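# Odisia : point d'avancement, lot 3

Maarja, voilà l'état au 10/1/22. Fait vite entre deux builds, je complète le tableau budget à part.
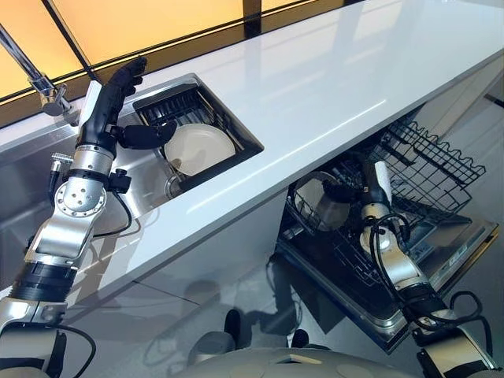 Le lot 3 c'est donc : donjons solo, refonte de l'artisanat, premier test de charge. Les deux premiers avancent, le troisième a pris du retard. Je détaille.

## Donjons solo

Quatre donjons jouables du début à la fin sur les six prévus au contrat. La Citerne et les Salines sont verrouillés côté level design, on n'y touche plus sauf bug. La Tour des Cendres est jouable mais le boss reste trop facile pour un mage : il suffit de se coller au pilier nord et il perd sa cible. Corrigé deux fois, revenu deux fois. Ctibor pense que ça vient du navmesh et pas du comportement du boss. Il regarde.

Le quatrième (nom provisoire « Zivinano », du nom du village juste à côté) tient la route mais le décor est encore en blocs gris sur toute la seconde moitié. Pas grave pour la démo, on s'arrête avant la passerelle.

Les deux derniers : papier seulement. Un doc de trois pages chacun, validé en interne. Je les envoie avec la prochaine livraison, pas avant, ils bougent encore.

Durée d'une partie solo : on visait 30 minutes par donjon. Les Salines débordent nettement, surtout pour les joueurs qui fouillent tout. On va couper le couloir des pompes, il ne sert à rien.

## Artisanat

Gros morceau. L'ancien système est débranché depuis la dernière build, plus de retour en arrière possible. Dans la base : 103 recettes, toutes avec icône et texte français. Traduction anglaise en cours chez Sýkora, l'allemand pas commencé.

Ce qui marche :

- récolte, fonte, tannage
- vente directe à un autre joueur
- la réparation des armes, enfin

Ce qui ne marche pas :

- l'alchimie consomme parfois les ingrédients sans rien donner (bug connu, lié à l'inventaire plein)
- les recettes rares tombent beaucoup trop, un testeur a eu la lame de givre au premier coffre
- l'interface au pad, inutilisable, il faut tout reprendre

Pour le pad je demande de repousser au lot 4. Il n'etait pas dans le périmètre d'origine, on l'avait ajouté en réunion sans bouger les dates.

## Serveurs et test de charge

Retard. Le test devait avoir lieu avant la fin du lot, il n'a pas eu lieu. Vollstead nous a livré les machines mais la configuration réseau n'était pas celle du devis : une seule zone au lieu de deux. Ticket ouvert, réponse reçue, correction promise. Pas de date écrite pour l'instant, je relance.

En attendant on a fait tourner un test avec des bots sur notre propre serveur. Résultat correct jusqu'à plus de 2000 connexions simultanées, ensuite le chat s'effondre en premier, puis l'hôtel des ventes. Le combat tient mieux que prévu. Les bots ne parlent pas et ne commercent pas comme de vrais joueurs, donc à prendre avec des pincettes. Ctibor a réécrit la file d'attente du chat depuis, pas encore remesuré.

Côté client on reste à 60 images par seconde sur la config cible, sauf dans la ville au moment où la pluie démarre. Chute brutale pendant deux secondes et puis ça revient. Chargement des shaders a priori.

## Équipe

Poste d'animateur toujours ouvert. Deux entretiens faits, un profil bien mais pas disponible avant le début d'année prochaine. Si on attend, les créatures des deux derniers donjons sortiront avec des animations recyclées de la Citerne. Jouable, mais ça se verra. L'autre solution c'est un freelance sur six semaines, plus cher, et il faudrait votre accord rapidement parce que la ligne n'existe pas dans le budget actuel.

Ctibor Vlček passe responsable technique. Il faisait déja le travail, l'avenant est signé. Pas d'impact sur l'enveloppe du lot 3, un petit sur le lot 4, chiffré dans le tableau.

## Retours joueurs (alpha fermée)

Pas encore dépouillés en entier. Ce qui ressort :

Le mode solo plaît, davantage que le PvP, et ça on ne l'avait pas anticipé. Beaucoup demandent à pouvoir y emmener un compagnon contrôlé par l'IA. Pas prévu, pas chiffré, je note. Le tutoriel est jugé trop long, en particulier la partie sur les montures alors qu'on n'obtient une monture que bien plus tard. On la déplace.

Plaintes récurrentes sur le prix de téléportation entre les deux capitales. Facile, c'est une valeur dans un fichier, on la divise par deux et on observe.

Un exploit de duplication d'or signalé par un joueur, reproduit chez nous et bouché. On a remis les comptes concernés à zéro, c'était dans les conditions de l'alpha, une ou deux râleries sur le forum et c'est tout.

## Argent

Dépenses du lot conformes sauf la localisation, au-dessus (les textes de quête ont grossi avec l'artisanat), et les serveurs, en dessous tant que Vollstead n'a pas facturé la deuxième zone. Les deux se compensent à peu près. Tableau détaillé en annexe, envoi séparé, il me manque une facture de Sýkora.

## Ce que j'attends de vous

- accord ou refus pour le freelance animation, avant fin octobre si possible
- validation du report du pad au lot 4
- un contact chez Vollstead au-dessus du support, si Maarja Priedītis en a gardé un de l'époque du premier contrat

## Suite

Prochaine build interne : boss de la Tour corrigé, alchimie corrigée, coupe dans les Salines. Ensuite test de charge dès que la deuxième zone est là. La vidéo pour le salon est montée à moitié, musique provisoire, je vous passe un lien dès que c'est regardable.

Le jalon « six donjons jouables » glisse, je préfère l'écrire maintenant. Nouvelle date à fixer ensemble une fois la question de l'animateur réglée.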